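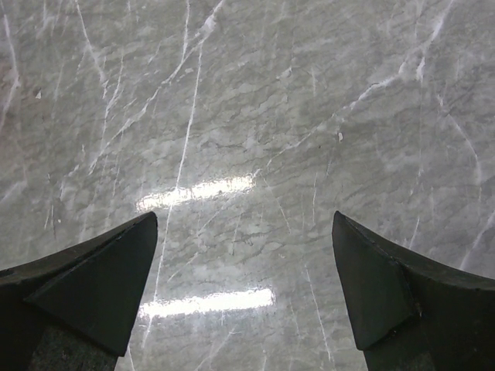
Folding on a hard worktop: your questions

I get a lot of post through the Brimine laundry pages, and most of it comes down to the same handful of things. So here are my answers, in no particular order.

Do I need a special surface for folding?
No! I love a smooth, hard top with nothing on it. I used to fold on the bed and everything slid into the dip in the middle. A polished marble-look top like the grey one I've got here is lovely to work on, and the pattern gives you veins to squint at when you're trying to get a hem straight (mine wander a bit, so don't trust them too far).

Won't the cloth slip about on something so shiny?
Thin synthetics will, a bit. Put your spare hand flat on the far corner while you bring the near one over. I tried a Skotex non-slip mat for a while and ended up folding the mat in with the tea towels, so that went back in the cupboard.

Where should the basket go?
At the back, off to one side, with the finished pile at the other. I'm a basket-on-the-right person. You want the whole middle clear for whatever you're working on, and if the basket creeps in, you start folding things half on top of each other.

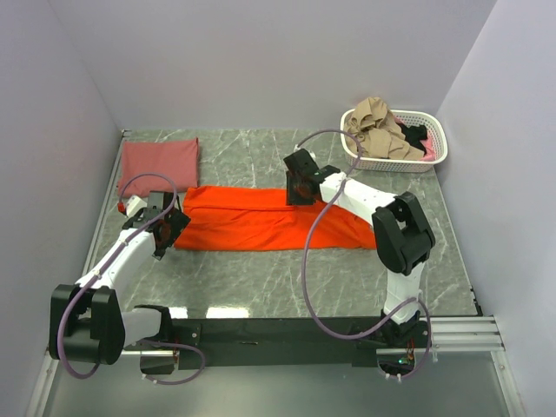
Orange-red cloth laid out across the middle, pink one folded at the back left, the rest in the basket.

How do I deal with a long crease down a piece of fabric?
Open it out lengthways first and smooth from the crease towards you with the side of your hand. Little diagonal wrinkles often ease out along the way. If the crease is a stubborn one I mist it with water, 100 ml in an old Calvo spray bottle, which lasts me ages.

Which colours do you start with?
Whatever's on top, I'm afraid! Some people sort by shade before they begin and I do admire them. I only separate colours for the wash itself.

Is it all right to leave things crumpled in the basket?
For an hour or two, fine by me. Overnight and you'll be getting the iron out. Shirts I do straight away, jumpers can wait.
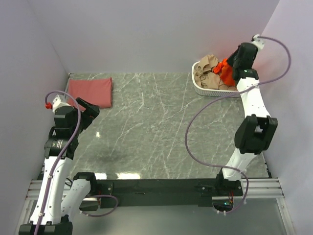
Beige and orange-red in the basket, with the dusty-red one folded in its corner.

Solid basket or one with holes?
Holes, every time. Mine's white plastic with a smooth rim, and it's the rim I'd check before buying, as a rough one snags knitwear. The Watine catalogue has wicker ones that look gorgeous, but I pulled threads on mine within almost 100 days.

How high should the pile go?
I stop when it leans.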